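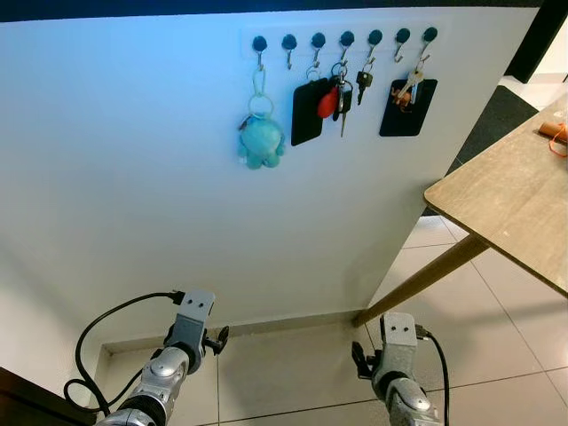

**From:** Lewis Haldane
**To:** nuvthorpe-site-staff
**Date:** 03/01/2020
**Subject:** Re: Keys and the front desk

Thanks for writing this up. I'm replying to the list as I have been asked most of these questions in the corridor as well. I've cut your message down to the parts I can answer.

> The notice says the arms will be "handling keys" from now on. Does that mean we no longer take our own? I start before the desk is open and I've always just lifted mine off the hook and gone.

You can still take your own. The rack stays where it is and it isn't locked. What changes is the handing out and putting back during desk hours. If you come to the desk you tell whoever is on, they enter it on the screen, and the Mowat brings the keys over to the table. Before the desk opens it's switched off and you do as you do now. Please write it in the book when you do, with the hook number. Hooks are counted 1 to 7 from the left, and that is the order the Mowat uses too.

The one thing I do need from early starters is that keys go back on the hook they came from. A person finds a bunch on the wrong hook and shrugs. The Mowat stops and waits for someone, and on the Karnby site they had 18 stops in the first fortnight, nearly all for that.

> Some of the sets have things on them. Is it true those have to come off?

No. That was in the first draft from Dakard and I asked for it to be taken out. The octopus stays. It hangs a good way below the rack on its cord and the gripper has room to get at the loop, so I can't see a reason to lose it. The little figure on hook 7 is more awkward as it sits against the card holder, with two keys in front of the holder as well, and Dakard want to try that one a few more times. If it keeps slipping we may split that hook into two sets, and I'll speak to the people who use it first. Card holders are all right as they are.

Please don't add anything new to a ring without telling the desk.

> What happens to the desk hours? Two of us have had our hours made up from key duty for years and we'd like to hear it from you and not read it in a rota.

Fair enough. Key duty was costed at 24 hours a week across the desk. Those hours are not being cut before June, and I have that in an email from Karnby which I'm happy to forward to anyone who wants it. After June I don't have a promise to give you. What I have asked for is that the hours move to the visitor side and to the van bookings, where we are short anyway. I'll put the reply on this list when I get one, whatever it says.

In the meantime somebody has to be with it whenever it's running. That is a real job and it goes on the rota under its own name. It covers watching the arms, clearing stops and keeping the floor between the table and the wall free. Training is 2 sessions with Dakard, in paid time. If you have done key duty before you are first in line for it.

> Last thing - is it safe to walk past?

Yes, behind the line. The arms reach right up to the rack, and there are cables hanging off both of them that I would not want anyone walking into. If you need something from the wall while it's moving, press the stop, wait until both arms are still, then go in. Don't reach between them. I know it is slower than doing it yourself. At present it takes longer than any of us to hang a single key, and I've told Dakard so.

Also, please stop leaving things on the edge of the table. It needs the whole top clear to set keys down.

A few bits I said I would find out:

- The log keeps hook number and time. It does not keep names. Names stay in the desk book as before.
- Lost key charge is unchanged.
- The trial runs to 200 handovers and then we get a review meeting with Karnby. I've asked for two desk staff to be in the room. Send me your name if you want to be one of them.

> Sorry for the long message, I just thought it was better to ask in the open.

It was. If I've missed anything send it here, not to me alone - the late shift don't hear the answers otherwise.

Lewis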